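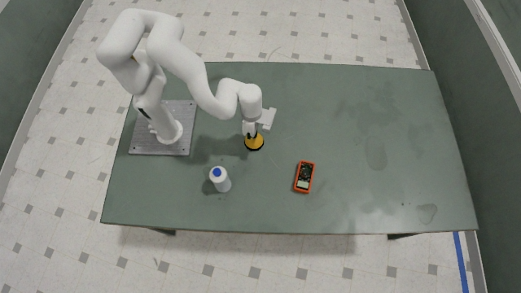 How do you start a regular check-in with your husband or wife if the two of you have never done one?

Pick one short block of time when you're both usually home and fed, agree on a handful of questions ahead of time, and keep the first few so easy that you'd both be willing to do it again the next week.

My husband In-ho and I have been sitting down together like this for years now, ever since the winter we moved to Garnau and realized we had gone most of February talking only about boxes, school forms and whose turn it was to call the plumber. We weren't fighting. We were polite! But I remember standing at the sink one night thinking that I couldn't have told you one single thing that was on his mind, and when I said so out loud he put down the dish towel and said he'd been thinking the same thing about me. So we made a pot of barley tea and talked until almost midnight, and the next morning we decided to put it on the calendar. What follows is how we do it, with a few things I've picked up from friends along the way.

What you'll need

A place to sit where you can both get comfortable
A notebook (ours is a cheap spiral one with a coffee ring on the cover)
Something warm to drink, or something cold if it's summer
Forty minutes, though you can start with twenty

Step 1: Bring it up gently

Please don't open with "we need to talk." I did this once and poor In-ho went white as a sheet. Try something like, "I miss hearing about your days, could we set aside a little time each week just for us?" Say it when you're both in a decent mood, on a drive maybe, or while you're folding laundry. If your spouse looks doubtful, ask for a trial of four weeks and then leave it alone for a day or two. Some people need to walk around with an idea before they can like it.

Step 2: Choose the time together

We landed on 8:30 in the evening, after the kids are down and before either one of us gets sleepy. Our friend Chang-ho Wang and his wife do theirs at breakfast, because she's a nurse and her evenings are never the same two weeks running. It took them a few tries to find it. They tried lunch at the Purba Café first, but the tables are so close together that they ended up whispering the whole time, and you can't very well discuss your mother-in-law in a whisper with a stranger's elbow in your soup.

Write the time on whatever calendar you both look at. If something comes up, move it to another evening in the same week and write that down too. A check-in that gets "skipped this once" has a way of staying skipped, and I say that as someone who let it slide for an entire spring.

Step 3: Settle on your questions

You want the same few questions each week, so that there aren't any surprises and you can be mulling them over beforehand. These are ours, and you're welcome to them:

What was a good moment for you this week?
When did you feel looked after by me?
Was there anything I did or said that stung?
What's coming up that you're dreading?
What would you like more of next week?

We always go in that order. Starting with the good moment loosens us both up, even on weeks when the good moment is only that the car passed inspection. The stinging question sits in the middle so there's still something friendly on the other side of it. Feel free to swap in your own. A couple I know from church ask each other "What are you praying about?" and another pair ask "What made you laugh?", and I've borrowed both at one time or another.

Step 4: Take turns, all the way through

One person answers a question while the other listens, and then you trade. The listener's job is to listen, and my goodness, that was hard for me. I'm an interrupter from a long line of interrupters. What helped was letting In-ho finish and then repeating back the main thing I'd heard, in my own words, before I said anything of my own. "So when I answered the phone during dinner, it felt like dinner didn't matter." It sounded stiff and silly the first couple of times, and we giggled through it, and then one evening I repeated back something I'd gotten completely wrong and was very glad I had checked.

Step 5: Handle the sore spots with care

Sooner or later one of you will bring up something that hurts. Keep it to one thing. If you've been saving up six, choose the one that's been keeping you awake and let the others wait their turn. Talk about what happened and how it felt to you, and try to steer clear of "always" and "never."

If voices start to rise, either person can call a break. We say "Dusley," after the lake where we spent our honeymoon, and it means twenty minutes apart and then we come back. The coming back matters every bit as much as the break does. I usually go water the plants. In-ho goes out to the garage and moves things from one shelf to another.

And if what comes up is bigger than the two of you can manage at a kitchen table, or if you ever feel afraid of how your spouse might react, please reach out to a counselor. A check-in is a lovely habit for two people who feel safe with each other, and it can't do the work of real help.

Step 6: Write down one small promise each

Before you get up, each of you names one thing you'll do in the coming week. Make it small enough to do on a tired day. "Be more supportive" is no good at all, you'd never know if you had done it. "I'll call the dentist for you" is just right. Put it in the notebook with your initials, and at the next check-in read the old promises aloud before you begin. When one didn't get done, carry it over and don't make a speech out of it.

Step 7: End on something nice

We play a round of cards or split whatever dessert is in the house. For a while it was the lemon bars from Jerkon Bakery, until they changed the recipe (still a sore subject around here). You want to get up from your chairs feeling friendly toward each other, and a bit of sugar never hurt.

A few common hiccups

If your spouse gives one-word answers: give it time, and go first yourself. A longer, more open answer from you often draws one out. Walking side by side also works well for folks who find it hard to talk face to face.

If it turns into a meeting about chores: keep a separate page in the back of the notebook for schedules and bills, and go over it on another night. We jot the thing down and go right back to the question.

If you have little ones who won't stay in bed: split it up. Two questions one night, three the next. When our youngest was a baby we did the whole thing in the parked car while she slept in the back seat, and some of those are the talks I remember best.

If you travel for work: do it over the phone, with the same questions in the same order. In-ho keeps a copy of the list folded up in his wallet, and it's gotten so soft that he'll need a new one before his next trip.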